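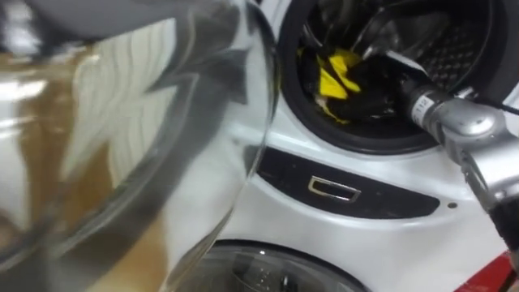

Learning to like the slow bus

I gave up the car in March, and the thing everyone asks me about is the bus. There's one that goes from Bengate to Numside by way of every village with a bench in it, and I've become very fond of it! It takes ages. You get the same hedges, the same pub sign, the same field with the grumpy geese, and after a few weeks you start noticing when something's been painted.

My seat is upstairs at the front if I can get it (I am a grown adult and I will race a schoolchild for it). I used to bring a book but now I mostly look out.

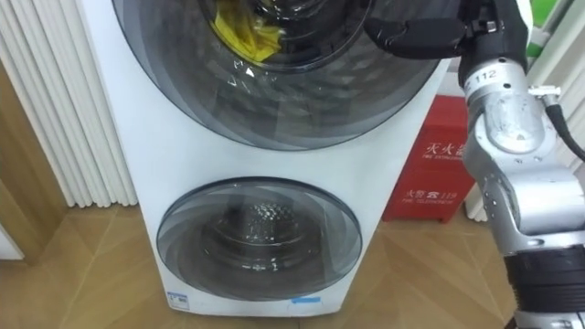
The other thing about bus life is that you have to be seen at the stop. Our lane has no pavement and the evenings are drawing in, so I've gone over to bright clothes, which I never wore before. Something the yellow of that cloth behind the upper door is what I'm after, the sort of colour a driver can pick out from the far end of the village. My old navy coat was hopeless and I was sailed past twice.

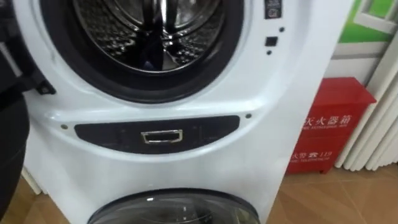 What I take with me

A flask, always. A proper bag with a zip, because apples roll. Change for the café at Cornia, where the bus waits 12 minutes and the cheese scones are worth running for - though do tell the driver you're getting back on. 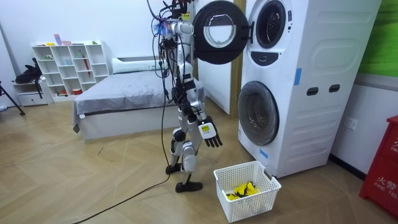 Shopping was the bit I dreaded. With a car you just chuck it all in the boot, and now everything has to come up the hill with me, so I go little and often and keep off the tins. Big things get delivered, and nothing as tall as that white stack with its round door swung open is ever going to come home on my lap. I did manage a standard lamp once, holding it upright between my knees all the way from Numside, and got a lot of friendly advice about where to plug it in.

I'm trying the Sunday route next, if I can make sense of the timetable.

Contact | © 2020 The Slow Bus Diary | Back to top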